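Cleaning up the page numbers in my reading log
Mon 4 November

I have kept a reading log as a flat text file for long enough that it now has 3552 lines. Each line is one sitting: title, start page, end page, minutes. In September I tried to total the pages by title and the results were nonsense, so most of my free evenings since have gone into repairs. 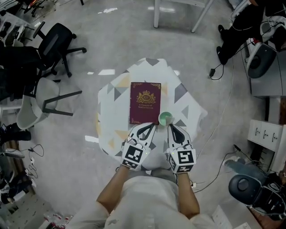
The first problem was editions. A page is not a unit of anything. I own two copies of the same Eshun novel, one from Wodwood and one from Veltmont, and the Wodwood setting fits 300 words on a page where the Veltmont fits closer to what you would get in a newspaper column. I had switched between them partway through, depending on which was in my bag, and logged both under one title. The end page of one sitting was regularly higher than the start page of the next.

I considered converting everything to words. That means an estimate per edition, and the usual method is to count a full line, multiply by lines per page, and take something off for dialogue. It works for a novel. It fails on anthologies, where verse and prose share a volume and the front matter runs on in roman numerals. My script read "xiv" as a missing value and put a zero there without complaint – my own fault for writing it that way.

In the end I added one column, an edition code. It is the publisher's initial plus the last numbered page of the book, so W412 or V388. Two printings with the same code are treated as the same object. Progress is stored as a fraction of that last page, and the fraction carries over when I change copies. It drifts by a page or two at chapter breaks, and I can live with that.

The minutes column had a different fault. Anything logged on the Wusham train was entered as the length of the ride, including the stretch where I was looking out of the window. I capped those entries at my median speed from sittings at home. This touched 180 lines. I kept the original values in a comment at the end of each line in case I change my mind about the cap.

What is left is a set of 100 lines with no edition at all, mostly library copies that went back long ago. The library keeps a borrowing history, but only as a list on a web page with no export – and the list gives the title without the printing. I have marked those lines with a question mark and left them out of the totals for now. The next job is the audiobooks, which have no pages and are currently logged in chapters.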